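Aishwarya Subramaniam has been repairing and rebinding books for other people since she left her job at a printing firm in Caston. She works from a first-floor room in Storby, takes in 60 books in a good year and turns away anything with live mould. We spoke on Fri 26 January, while she waited for a batch of paste to cool.

Most of what comes through the door is not valuable. "People expect old Bibles, and I do get those," she says. "But it's mainly cookery books, hymn books, car manuals. Somebody's mother wrote in the margins and now the spine has gone."

The first thing she does is nothing much. The book stays closed for a day so that it settles to the room, and then she goes through it page by page with a pencil and a sheet of paper, noting tears, loose sections and old repairs. Sticky tape is the worst of these. The backing falls off after a few decades and the glue stays behind in the paper, brown and brittle.
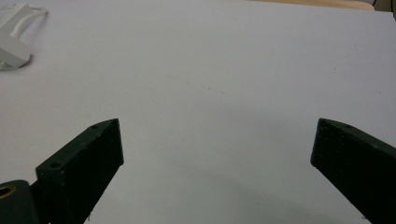

Her prices have gone up once in the past few years. A simple reback in cloth now costs 244 pounds, and she gives the figure before she agrees to take the book away from its owner. A few people go home at that point. She doesn't try to talk them round. "If you can buy a clean copy for a tenner and you don't mind which copy you have, buy the clean copy. I tell them that on the phone."

The longest job so far was a parish register of 41 sections, every one of them loose, which she took apart, washed, mended with thin Japanese paper and sewed again on linen tapes. It went back to its owners in May. She had hoped to keep the original boards, but one had split along its length, so she made new ones and put the old pair in a box to go with the book.

She learned the basics at evening classes run by the Lirkano bindery, which has since closed its teaching room. The class had 2 sewing frames between all the students, and you waited your turn. She bought one of them when the place was cleared and still uses it most weeks. 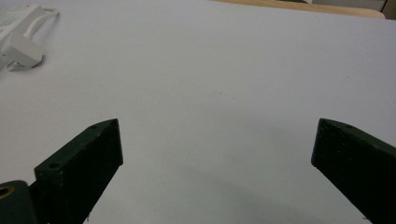
Zarei, who learned at the same classes, thinks she is too quick to replace a cover and has told her that a worn spine can often be left alone if the sewing is sound. Subramaniam accepts some of this. "With a book that sits on a shelf, yes, leave it. Mine get used. They go back into kitchens."

On glue she is firmer. She makes wheat starch paste in small amounts and throws it out when it starts to smell. She uses PVA on new cases, where it will not touch the old paper, and never on a spine that another binder might have to clean later.

She has no plans to teach. The room is too small, and she likes working with the radio on. For anyone who wants to start, she suggests sewing a plain notebook, taking it apart and sewing it again until the tension is even from the first section to the last. Her own early ones are in a drawer under the bench, and she uses them for shopping lists.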